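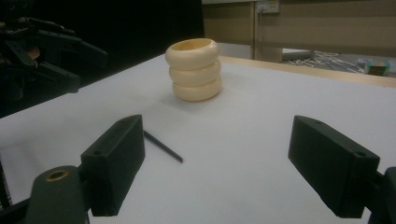

Slide 1: Stacked cream rings, thin black stick, white table

CITY ID CARDS IN SKELGATE: WHERE WE ARE AND WHAT'S LEFT
Speaker notes, 31 October 2019. Lacroix Room, upstairs

OPENING
Thanks to Sandrine Leclerc for the room. Phones off. Handout is on the chairs, page two is upside down in some of them, sorry.

Who I am, short. Worked on the draft ordinance since May. Not a lawyer. If you need a lawyer, Florian Gaillard is in the second row, grab him after. (Two Florians tonight. Florian Leblanc is the council aide. Say last names every time.)

What I want by the end: everybody knows what the card does, what it doesn't do, and what the fight over records is really about. Then who's speaking at the hearing.

WHAT THE CARD IS
Photo ID issued by the city. Name, address, date of birth, expiration date. Any resident can get one. Citizen, green card, visa, no papers, doesn't matter, the clerk doesn't ask.

Fee is 20 dollars. Free for kids and for people in the shelter system. Gaillard wanted the waiver wider, didn't get it, may come back as an amendment.

Good for: library, rec center, picking up a package or a kid from school, showing a city police officer who you are on a traffic stop when you're the passenger. City buildings have to take it. Private business can take it if they want.

Banks. Will come up. Short answer, each bank decides. Two branches downtown said they'd look at it. "Look at it" is all they said. Don't oversell.

WHAT IT ISN'T
Go slow on this part. People have been told wrong things, some of them by people on our side.

Not a driver's license.
Doesn't let you vote.
Doesn't give anyone a work permit.
Doesn't change your immigration status, doesn't protect you from removal, won't get you on a plane.
Don't show it to a federal officer thinking it helps. Gaillard's line from the clinic: talk to a lawyer before you hand anybody anything.

Repeat the removal one. Somebody at the last meeting left thinking the card was a kind of amnesty. She was ready to tell her whole building.

WHO IT'S FOR
Everyone says "the immigrant card." Bad for the vote and bad for the people carrying it. If only undocumented people have one, pulling it out of your wallet tells the whole line who you are.

So: seniors who quit driving. Teens. People just out of jail. Trans residents whose state ID is wrong. Anybody who lost a wallet and can't find a birth certificate from three states over.

Wen-hsiung Chung's story, he said OK to use it. His mother is a citizen, naturalized years back. Passport expired, gave up her license after the eye surgery. Pharmacy wouldn't release her prescription without ID. He drove over from work on his lunch hour. Tell it plain, don't dress it up.

City staff estimate is over 2,000 cards in the first year. Estimate is from the clerk's memo, copy at the back table. I'd use it and say where it came from.

RECORDS. THE REAL FIGHT
[water]

Everything else in the ordinance is pretty much agreed. Section on records is where we're stuck.

To get a card you show documents. Foreign passport, consular card, utility bill, lease. Question is what the city keeps. If they keep copies, there's a file. A file can be subpoenaed, or asked for under public records, or leaked by somebody with a grudge.

First draft: clerk scans everything, holds it 36 months. Reason given was fraud. We said no.

Second draft, the one in front of council: clerk looks at the papers, writes down what type they were, hands them back. No scans. City keeps name, card number, photo, expiration. Better. Photo is still a problem for some folks, me included.

Why do they want the photo? To reprint a lost card without starting over. Fair point. Leblanc says the council member would take a version where the resident picks, photo kept or photo deleted after printing. I like that. Not in writing yet!! Don't promise it.

Vendor. Cellik has the printing contract for employee badges already and the clerk's office wants to just add this on. Our ask: city owns the data, nothing sits on the vendor's machines, deletion is spelled out in the contract with a deadline. I've read the draft contract and the deletion language is one sentence and it's vague. Bring this up at the hearing, somebody please.

IF ASKED: "DOESN'T THIS MAKE US A SANCTUARY CITY?"
Word has no single legal meaning. Ordinance doesn't mention the police department's dealings with federal agents. Those rules are a separate policy and this doesn't touch them. Stay calm, stay short. Don't debate the national stuff, you'll lose the room and we're here about a card.

IF ASKED: FRAUD
Two papers for identity, one for address. Clerk can reject. Lying on the application is a misdeamenor in the draft. Card has a hologram. Fine.

IF ASKED: COST
Fees cover the card stock and part of one clerk. Rest is general fund. Don't guess at a number, send them to the memo.

SKALTODACH
Quick mention only. The county next door, Skaltodach, passed something like it and then left it with one office, open weekday mornings. Working people couldn't get there. Baptiste Vidal went over and talked to the staff, his writeup is on the back table. Two things he brought back: evening hours, and interpreters on site, no phone line. Both in our comments now. Evening hours got in the draft. Interpreters did not, it says "as resources allow" and we all know what that means.

THE VOTE
Four yes, two no, one who won't return calls. Four is enough but the mayor hasn't said about a veto and we'd want five. So the one who won't return calls matters. If you live in the north ward you are getting a phone number from Vidal before you leave tonight.

HEARING
Two minutes each. They cut the mic. Write it down, time it at home.
Sign-up is online or at the door, door closes when the meeting starts.
You give your name out loud and it's streamed. If that's not safe for you, DON'T speak. Send a letter with no address, or let somebody read yours. Leclerc has 17 letters already, needs readers.
No signs on sticks. No clapping, chair hates it.

Ask who can read. Wait. Let it be quiet for a second, somebody will raise a hand.

Then questions. Gaillard takes the legal ones. I take draft and contract. Leblanc can't speak for the council member so dont put him on the spot.

Chairs back against the wall when we're done, sign-in sheet comes home with me, no photos of it.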